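Household Goods Working Group
Minutes of the July meeting

Present: packing, purchasing, kitchen fittings, stores.
Apologies: labeling.
The meeting opened at 2:10 p.m. The minutes of the previous meeting were accepted with one correction: the Lellon shelf liner is to be listed under stores.

1. Bottle caddies

Purchasing reported that Burska has confirmed the open-sided caddy at the same price for orders of 200 and up. The solid-walled version will not be reordered. Packing noted that bottles of different widths can share one open caddy, and that the bottle bodies remain visible through the bars, so labels can be read without lifting anything out.

Three pump bottles side by side remains the standard load. Mixed sets are permitted. The widest bottle goes at one end of the row, where it can be gripped from outside.

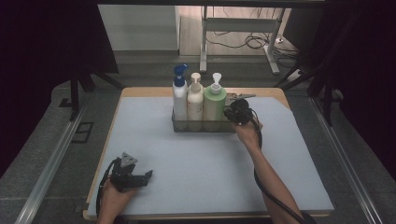
Kitchen fittings asked whether nozzles should all face one way before a caddy is shelved. Stores had no objection — the only requirement is that a nozzle must not sit against the neighboring bottle. Agreed as a written rule. Pump heads are to be locked down for transport only, not for shelving.

Refill bottles of 300 ml were discussed and left out of the standard set. They tip in the present caddy when half empty. Purchasing will ask Burska for a narrower insert.

Action: packing to revise the caddy sheet. Purchasing to request the insert.

2. Work surface covering

The soft sheet in pale blue-gray is to be kept for tabletop sorting. Stores reported that the darker sheet supplied by Sovex sheds fibers at the cut edge and marks light-colored items. The remaining stock will be used as drawer lining.

Sheets should be trimmed slightly short of the table edge so that the corners do not lift. A thickness of 5 mm was proposed; packing preferred the present one. No decision.

3. Cups

The printed white cups were reviewed. Kitchen fittings raised the question of blue printing near the rim or base, where it meets other cups in a stack. The Solanki test cups were washed through almost 200 cycles with slight fading. Results for the second batch are outstanding.

Storage on the side was compared with storage upside down. Cups on their sides take more shelf depth and roll unless held by a divider. Upside down is the default for open shelves. For drawers, either is acceptable. 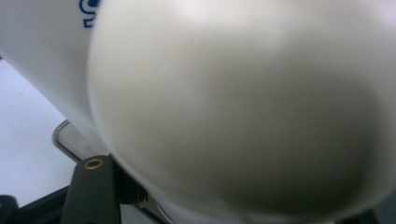
Item 3: white cup with blue printing, close view of the rounded end.

Packing asked that cups be kept clear of metal parts in the same carton. Gray rub marks had been reported on two returns, and it was not clear whether these came from wire racks or from spoons packed alongside. A paper sleeve was suggested. Stores considered a sleeve on every cup excessive — a single sheet between layers should be tried first, in cartons of 8.

Action: stores to run the layer sheet for one month and report. Kitchen fittings to obtain the second Solanki result.

4. Other business

The Lellon liner arrives in rolls that do not fit the lower rack. Stores will cut them on receipt.

Purchasing requested that damaged caddies be returned with the packing slip attached. Two came back in July without one and could not be credited.

Item 2, thickness, is carried forward to the next meeting.

The meeting closed at 3:25 p.m.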